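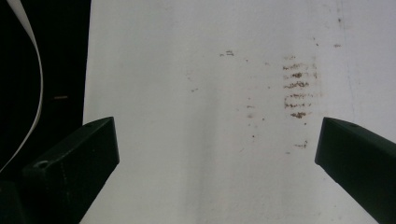
À quelle fréquence faut-il contrôler une cuve de récupération d'eau de pluie dans un jardin partagé ? Deux fois par an, une fois à la sortie de l'hiver et une fois en septembre, avec un petit coup d'œil en plus après chaque gros orage.

Voilà, c'est ce que je réponds à tous ceux qui m'écrivent, et comme on m'écrit souvent, je vous mets ma fiche complète avec mes commentaires de cette année. Elle est faite pour notre jardin (deux cuves, un bac à compost, un coin mare), mais vous pouvez la reprendre telle quelle et barrer ce qui ne vous concerne pas !

Fiche de contrôle – eau de pluie, compost et mare
Visite du 19/02/2019
Présents : Vaida Lepik, Mizanur Ranasinghe et moi

1. LES CUVES

Couvercle fermé et verrouillé : OK sur la grande, À REPRENDRE sur la petite.
Je commence toujours par là. Le loquet de la petite cuve ferme si on appuie dessus avec le genou, et encore. Mizanur a mis une sangle en attendant la pièce. Un enfant ne doit pas pouvoir soulever ce couvercle, je ne transige pas là-dessus, même pour une semaine.

Stabilité du socle : OK.
La grande cuve est une Strebel de 961 litres et pleine elle pèse donc pas loin d'une tonne, je vous laisse imaginer si le sol bouge. J'ai passé le niveau dans les deux sens, rien à signaler. L'an dernier on avait recalé un angle avec une dalle et ça tient très bien.

Filtre de descente : nettoyé.
Des feuilles, des aiguilles de pin, un bouchon de stylo (bleu, si quelqu'un le cherche). Comptez cinq minutes avec une vieille brosse à vaisselle. Mettez des gants, l'eau de toiture n'est pas propre du tout.

Moustiquaire sur le trop-plein : À REMPLACER.
Elle est déchirée sur un bord. En février ce n'est pas dramatique, en mai ce sera l'usine à moustiques. J'ai racheté de la maille fine en rouleau, il y en a assez pour les deux cuves et même pour la mare.

Panneau « Eau non potable » : présent, lisible sur la grande, presque effacé sur la petite.
Vaida en refait un, avec le pictogramme du robinet barré cette fois. Tout le monde ne lit pas le français au jardin et le dessin, lui, se comprend tout de suite.

Robinets et raccords : un suintement.
C'est le raccord Botier de la petite cuve. Trois tours de téflon et on n'en parle plus. J'ai quand même noté de revérifier dans 20 jours.

Relevé du compteur d'arrosage : 2241.
Je le note à chaque visite, c'est notre seule façon de savoir si on tire encore trop sur l'eau de la ville. L'été dernier on a vraiment fait des progrès, alors continuons – l'arrosoir le soir, le paillage épais, et pas de tuyau laissé ouvert pendant qu'on papote (je me vise aussi).

2. LE COMPOST

Température au cœur : 19 degrés.
C'est un peu mou, mais pour la saison je ne me plains pas. On a trop d'épluchures et pas assez de brun. Si vous avez du carton sans encre brillante ni scotch, apportez-le !

Planches et vis : À REPRENDRE.
Deux vis dépassent côté allée, à hauteur de mollet. J'ai mis un chiffon dessus et Iulian Sandu passe avec sa visseuse.

Traces de rongeurs : une galerie contre le mur du fond.
Pas de poison, jamais, il y a des hérissons et des chouettes dans le quartier et ils paieraient la note. On pose un grillage fin sous le bac, on retourne plus souvent, et on arrête le pain. Je répète : on arrête le pain.

Fourche et aérateur rangés dents vers le bas : OK.
Bravo à tous, vraiment.

3. LA MARE

Grillage de protection : OK.
J'ai appuyé dessus avec tout mon poids au milieu et il ne plonge pas. Si chez vous il plonge, ajoutez une traverse.

Rampe de sortie pour les petits animaux : OK.
Une simple planche rugueuse fait l'affaire. Vérifiez qu'elle touche bien l'eau quand le niveau baisse.

Pontes de grenouilles : pas encore.
Efe Igwe croit en avoir vu, moi je pense que c'était de l'algue, on retournera voir. Dans le doute on ne cure rien avant l'automne, et on ne déplace pas les pontes d'une mare à l'autre, même avec les meilleures intentions (ça transporte aussi les maladies).

4. LA CABANE

Produits : deux bidons à évacuer.
Un reste de désherbant Rison qui date d'avant nous et un fond de lasure Wodeo. Direction la déchetterie, bidons fermés, debout dans une caisse. Surtout rien dans l'évier ni au pied de la haie.

Trousse de secours : incomplète.
Plus de pansements, et le sérum physiologique est périmé. Precious Ambrosio en rapporte.

Extincteur : OK, contrôle à jour, accès dégagé.
Enfin, dégagé après que j'ai déplacé trois sacs de terreau. Ne posez plus rien devant, s'il vous plaît !

À FAIRE AVANT LA PROCHAINE VISITE
Loquet de la petite cuve – Mizanur
Panneau – Vaida
Vis du compost – Iulian
Trousse – Precious
Moustiquaires, téflon et déchetterie – moi

Prochain contrôle complet en septembre. La fiche vierge est dans le classeur vert de la cabane, premier intercalaire.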